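Progress report, second period
Project: Collection of folding examples for two-arm learning
Prepared by: Paavo Rantala
For: Rachid Nasr, Brurley fund
Date: 24/02/2021

1. Summary

In this period we moved from testing the equipment to daily collection. The agreed target for the whole project is 1,000 accepted examples of garment folding with two arms. Until now we have 300 accepted examples. The plan which we sent you in the autumn had a higher number at this point, and I explain the difference in section 3. The budget is in order and we do not ask for any change of the total sum.

2. Work done

The station in the Wurnport laboratory is ready and is used every working day. Two operators share the work. Each operator guides the arms through the full fold, from the shirt lying open on the table until the folded shirt is left in place. After every example the operator writes down the garment, the start position and the result. A second person looks at the recording later and decides if it is accepted.

We wrote a short guide for operators, and it has been changed two times already. The first version told them to always begin with the left arm. After some weeks we saw that the model learned this habit too strongly and became confused when the shirt was turned. Now the operator may begin with any arm, but has to write which one it was.

The software for recording, which we call Lirnard inside the team, is stable. In the first period it sometimes lost the beginning of a recording. This fault is corrected and we have not met it again. 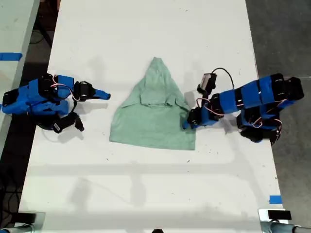 Most of the operator's difficulty is in the middle part of the fold, when the shirt is neither open nor finished. The edges do not lie where the guide says they should lie, and the operator must decide which arm should move and which should wait. With the green shirt, for instance, the cloth can be gathered and creased at the collar while the bottom hem is still straight, and the right gripper is pressing near the side of the shirt while the left one stays clear of it. We want many such moments in the collection. A model which has seen only clean folds does not know how to continue from a bad one. For this reason we now accept examples where the operator makes a small mistake and corrects it, and we mark them separately. Examples where the operator gives up are kept also, but they are not included in the number which we report to you.

3. Delay and reasons

We lost time for two reasons. The first is that one wrist camera had to be replaced, and the supplier needed longer than promised. During the waiting we collected with the other views only, and 200 of these examples were later rejected when we compared them with the complete ones. I take responsibility for this decision. It would have been better to stop the collection and use the time for training of the operators.

The second reason is the reviewing. We expected that one person could review in the afternoon everything that was collected in the morning. This is not so. The reviewer becomes tired and the judgments are less even at the end of the day. We have now divided the reviewing between two persons, and a part of the examples is judged by both so that we can compare them.

4. First training results

The first model, with the name Xolalpa, was trained on the accepted examples from the beginning of the period. It was tested with 12 starts, all with garments which were also used in the collection. It can bring the two sides of a shirt together in most of the starts. It rarely finishes the last fold. I ask you to read this as an early sign only, as the test is small and we have not tried any new garment.

5. Plan for the next period

In March we will add long-sleeved shirts and two kinds of towel. We will also change the start positions more than before, because too many of our present examples begin with the shirt straight in the middle. The reviewing rules will be written in one document and sent to you for comments before we use them.

We expect to reach the target without extra money, but the end of collection will be later than in the first plan. A new schedule is attached to this report. Please tell us if the new dates are acceptable for you, and if you prefer to visit the station before or after the second model is trained.

Paavo Rantala
Wurnport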